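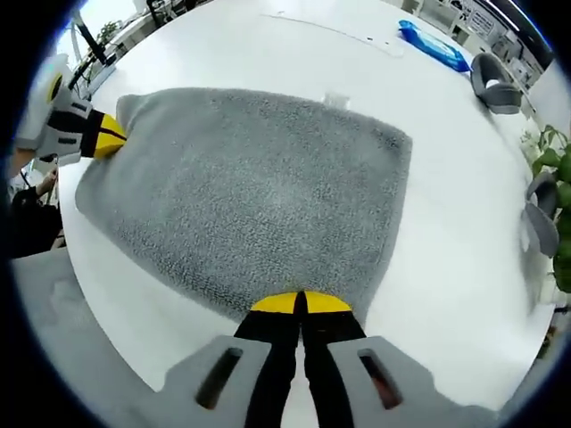
The Fuvus bath towel in grey, laid flat on a white table.

I started selling the Fuvus because I'd been using two of them at home and friends kept asking where they came from. They're woven for us by Umer, a small mill outside Endville, and I still get a bit excited when a new box turns up!

It's a proper looped terry, quite dense, and it suits people who like a towel with some weight to it (my sister finds it too heavy and buys the Vidal instead - fair enough). Wash it on its own the first time, at 40, and go easy on the softener. Mine goes on the line in summer and in the dryer from January until I get fed up with the bills.

Fuvus bath towel, grey
Size: 88 x 116 cm
Hanging loop: one, short side
Price: £20 each
Delivery: two to four working days

White is sold out until the next batch. If you'd like one put by, email Aitana Marín in the shop and she'll add you to the list.

Page updated 6/26/26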